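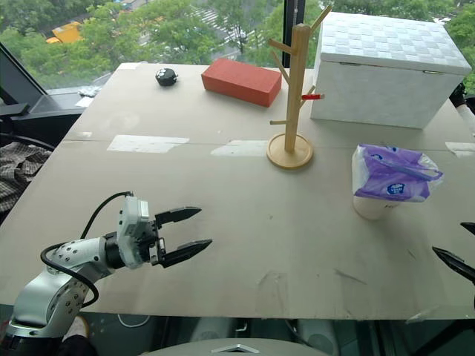 Open jaws over a worktable by the window, with a peg stand and a package of tissues at the far side.

The Rules of the Small Table

Reading time: 4 minutes

For a long time the safety of robots was a question of fences. The machine was strong and fast, it stood inside a cage, and when a person opened the door of the cage the machine stopped. The written standards of the industry grew up around this picture, and they served it well. What they say about two arms that pick up cups beside an office desk is much harder to find, and people who work with such arms have begun to write it down for themselves.

One of these texts is called the Hinov sheet, after the street where its first version was discussed. It has 21 rules and fits on both sides of one page. Meenakshi Kashyap, who wrote most of it, has spent four years with arms at table height, and before that she inspected elevators. She says the second job prepared her for the first one better than her degree did.

"In elevators you learn that a rule must be short enough to be read while standing," she told me. "If somebody has to sit down in order to understand it, he will follow it only when he is sitting."

The sheet begins with the table and comes to the arm only in rule six. Before the power is switched on, the operator looks at the surface and names each object aloud. Whatever has no part in the task goes to the far edge or leaves the table. The middle is kept free, so that the jaws can open fully at any height without meeting something. Both grippers are opened and shown empty before the first motion. A gripper that starts closed may be holding something thin that was forgotten there, for example a strip of tape.

Then come the cables, which take up three rules. A cable that goes around the forearm must have enough slack for the largest turn of the wrist, and this turn is made once by hand speed before the work starts. Kashyap does not accept the answer that it worked yesterday.

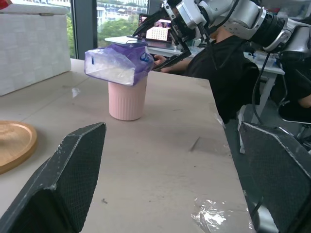
HENPORT, July 25, 2019

The most disputed part of the sheet concerns soft things. A cup with stiff walls is where it is, but a plastic bag has no fixed shape, and the old habit of measuring an object by its width does not help much. With the bag crumpled over the rim of a pink ribbed cup, as it was on the table, there are two objects and one grasp, and a pull at the first can move the second. Rule 14 asks that the operator decide in advance which of the two is allowed to move. If the wrong one moves, the trial is stopped and written in the log.

Clear plastic has a rule of its own. Film and scraps are easily missed by a camera, and they shine in the light from a window in a way that can be taken for an edge. The sheet says they should be either listed as objects or removed. On this point I found the practice looser than the text, and a crumpled piece of film was lying on the table next to one of the black fingers. Kashyap defends the choice in the rule. In a real kitchen there is always some film somewhere, she says, and a method that works only on a clean table has to say so in its report.

And the people? The sheet does not forbid a desk behind the robot table, or a colleague who sits at it. It demands that the person with the stop button has no other task, and no laptop within reach. Others in the room may work, but they must be told before each motion, in words. A lamp on the wall is not considered enough. At El Idrissi, a workshop which adopted the sheet last September, they objected that the constant announcements made everybody deaf to them. They now announce only the first motion after a pause and every change of task. Kashyap has not agreed to this, but she has also not taken their name off the list of users.

The evidence is still modest. Villevden, a small company that tests household grippers, has kept a log under the rules since winter. It contains 741 trials, and 91 of them were stopped by the operator. I expected that the manager would be unhappy with this figure. He considers it too low. In his opinion the operators still wait to see if the situation will correct itself, and he has changed the form, so that a stop needs only one line of explanation while a trial that continued after a doubt needs three.

There are weak points. Nothing in the sheet gives a limit for speed or force, and a reader who comes from the factory side will miss this at once. Kashyap answers that such limits belong to the formal risk assessment, which the sheet does not replace, and rule one says exactly this. It is also the rule that visitors skip most often, she admits, maybe for the reason that it contains no verb of action.

A second version is being prepared. Some 800 copies of the first one have been printed, and many came back with remarks in the margin. The most frequent request is for a rule about sleeves.

Related
When Should a Gripper Let Go?
A Day With the Elevator Inspectors
Writing a Log That Others Can Read
The Trouble With Transparent Things

Search this site
Enter keyword Go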